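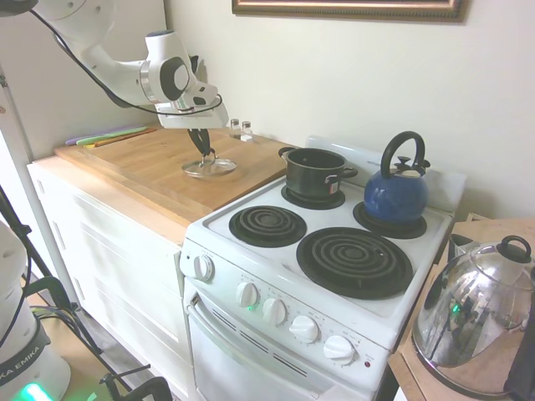
Chapter 7
Evaluating a Kitchen Handling Kit

A service kit is judged by the tasks it is sold to perform. This chapter reviews the Hetlow kit, supplied by Condori for home kitchens and priced by the task package. Students should read the supplier's terms before Section 2.

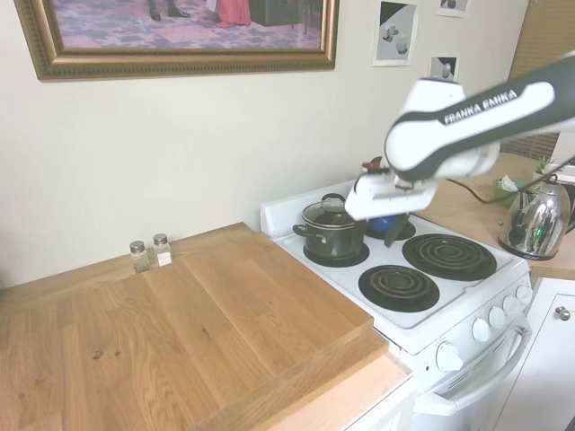

Placement tasks receive the greatest weight in the Condori terms. A glass lid must rest on its pot, as on the back-left burner, with its knob upright. Arnulfo Quispe and Tzu-hsuan Lo propose 50 trials for each task, scored under 3 headings.

© Girkgate Press, Grirnville. Back to top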